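Notizbuch Wahlprognose, 16. Februar

Sitzmodell für Masholm neu gerechnet, diesmal mit 395 statt 147 Stimmbezirken. Die Liste Damasceno kommt wieder auf 7 Sitze. Glaube ich nicht. Tanvir hat die Werte vom Oktober fortgeschrieben, und damals stand Queiroz noch gar nicht auf dem Zettel.

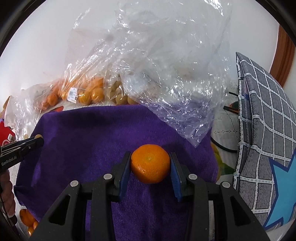
Offene Punkte

— Guststead: 37 Bezirke ohne Rücklauf. Elspeth will sie schätzen, ich würde sie lieber weglassen.
— Der angebliche Zugeffekt der Bürgermeisterkandidatin auf die Liste: bisher nur Behauptung der Partei. Nuwan fragt nach Rohdaten.
— Gewichtung nach Alter prüfen, Spalte vermutlich doppelt.

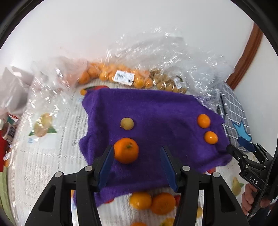
Mandarine und kleinere Zitrusfrüchte auf lila Tuch

Érica rechnet morgen unabhängig nach. Bis dahin geht keine Zahl raus.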